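Another go at the bracelets

Hawi Gashaw swears by sorting jewellery once a season. I have my doubts – I did it in September and by January it was one big knot again.

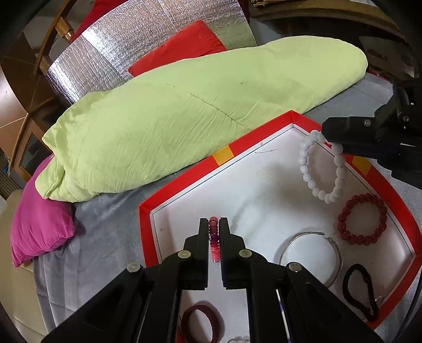 My rule is supposed to be that anything unworn goes. I don't believe in it much. The silver bangle pinches, and I keep it anyway. The dark red beads looked better than I remembered against the white of the tray, so they stay too. The hair tie isn't jewellery, whatever Hawi says.

She also wants me to buy a Kudska organiser with 11 drawers. For three bracelets I like? 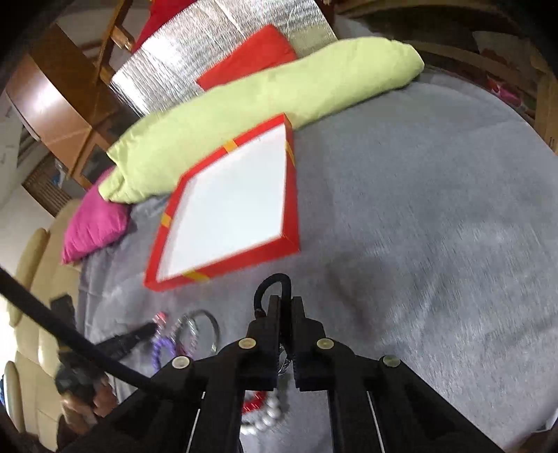 I'd only lose things in it. A lid does the job for now.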